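Home | Kitchen | Workshop | Laundry | Odd Jobs | Ask Us

The arm, the bowl and the bruised rim: tips from a bench that has had a bad week

By Simone Falcão
January 18, 2023

14 comments | 221 shares

Regular readers will know that the workshop at Todstead has had a robot arm in it since the days got short, and that I have been rude about it in these pages more than once. I take some of that back. It is patient, it does not leave tea rings, and it will do the same dull job until somebody tells it to stop. The trouble last week was that somebody did tell it to stop, and it carried on.

The job was tidying. The arm picks a thing up off the bench and puts it in a mixing bowl, then takes it out again, and we fiddle with the settings in between. Shirin Kordestani had it going nicely before lunch. After lunch it came down on the edge of the bowl, took hold of the metal and tried to lift the lot. The bowl tipped, the arm went on pulling, and the pause button on the laptop did nothing at all, the laptop having chosen that moment to think about its updates. Ehsan Zarei ended matters by pulling the plug out of the wall. The arm then sagged gently onto his sleeve.

No one was hurt. The bowl has a dent. What follows is what we have changed since, and most of it would do for any bench with a motor on it. 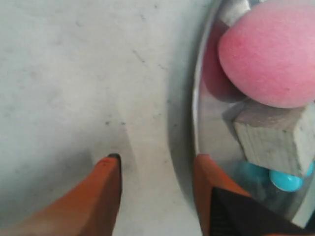
Start with the bowl, as it was the bowl that caused the bother. Shiny metal is a poor thing to put in front of a camera. It throws back whatever is near it, so the arm sees a thing and then sees it again, darker, in the wall of the bowl. A pink ball gets a dark red twin up the side, and the block under it has a grey one. You and I sort this out without trying. A camera on a wrist has to be helped. If your container can be dull, let it be dull: enamel, a plastic washing-up bowl, a baking tin that has seen life. If it must be steel, turn off the lamp directly above and light the bench from the side, through something thin and white. An old net curtain is ideal and costs nothing if you have an aunt.

Next, fix the thing down. Our bowl was free to wander, and every small nudge moved it a little further from where the arm believed it was. By the afternoon the arm was aiming perfectly at a place the middle of the bowl had left. A square of rubber shelf liner underneath is enough for light work. Vasylyna Kravchuk favours a damp dishcloth, as one does under a chopping board, and I have asked her not to do this near the sockets.

Mark the spot as well. Pencil round the base, lift the bowl, and go over the line in something that won't rub off on the first wipe. At the start of each session, and again after lunch, check that bowl and line agree. It takes less time than reading this paragraph. 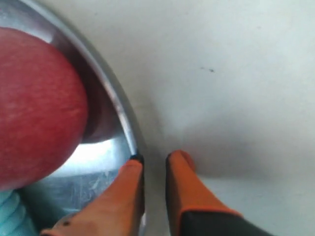

Now for grip. Our arm was set to squeeze at full strength, on the grounds that Ehsan had once seen it drop something and taken it personally. Full strength is for things that cannot be hurt and will not hurt you. Turn it down until the lightest thing you own slips out, then come up a touch. Fruit will tell you very quickly if you have overdone it. So will a thumb, but use the fruit.

While you are there, look at the fingertips. Ours have dark pads on them, and pads wear. A shiny pad slides, the arm thinks it has missed, and it goes back for another bite, lower down. Wipe them with a barely wet cloth, let them dry, and replace them when they start to lift at the corners. Do not glue them back with whatever is in the drawer. I did, and spent an evening getting it off with a wooden spatula.

Keep up with our tips! Join the Brellanham Household Letter, sent out monthly. You can leave whenever you like.
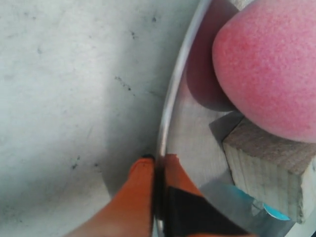 The next bit is dull and matters most. A pause button on a screen is a request. What you want within reach is something that cuts the power, with no computer in between to have opinions about it. We now have a proper red stop button from Renell, mounted on the front of the bench where your hip finds it. If yours is a small hobby arm, a switched extension lead is a start, provided the switch is at your end and isn't under a coat.

Before you cut the power, though, know what your arm does without it. Some lock where they are. Ours goes limp. So anything underneath it gets the full weight, slowly, and that includes an elbow. Find out on purpose, with a cushion on the bench and your hands behind your back.

Then test the stop button at the beginning of every session, with the arm moving. Firouzeh Yazdani does ours, and signs a card. I laughed at the card. The first time she was away the test got skipped, so I have stopped laughing at the card.

A few smaller things, in no order:

Long sleeves get rolled up and lanyards come off. Scarves live on the hook by the door.

Slow the arm down whenever you change anything. We run at a quarter speed for the first nine goes and only then let it off the lead.

Don't reach in to rescue an object. It is a ball. It can wait.

Turn off automatic updates on the laptop, or do them the night before. I have no more to say about that laptop.

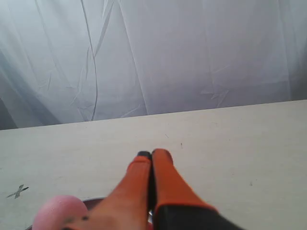 Cables deserve a paragraph of their own. Anything that hangs near a moving arm will sooner or later be caught by it, so clip wires back and leave enough slack for the arm's furthest stretch, which you find by moving it there by hand with the power off. Route them behind the bench if you can. Clothes pegs will do for an afternoon. They will not do for a month, as we have also established.

Finally, write down what went wrong while you are still cross. Shirin's note from the day says: "Gripped rim. Would not pause. Ehsan pulled plug. Sleeve." We have since worked out that the bowl had drifted and the low light had done the rest, and we would not have got there without the note, because by teatime each of us remembered a different accident.

The dent, for those who ask, comes out fairly well if you lay the bowl over a folded towel and tap from the inside with a rubber mallet. Small taps, working from the outside of the dent towards the middle. Ours still rocks a bit on the draining board.

Was this page useful? Yes (100) No (9)

Kitchen | Workshop | Laundry | Back to top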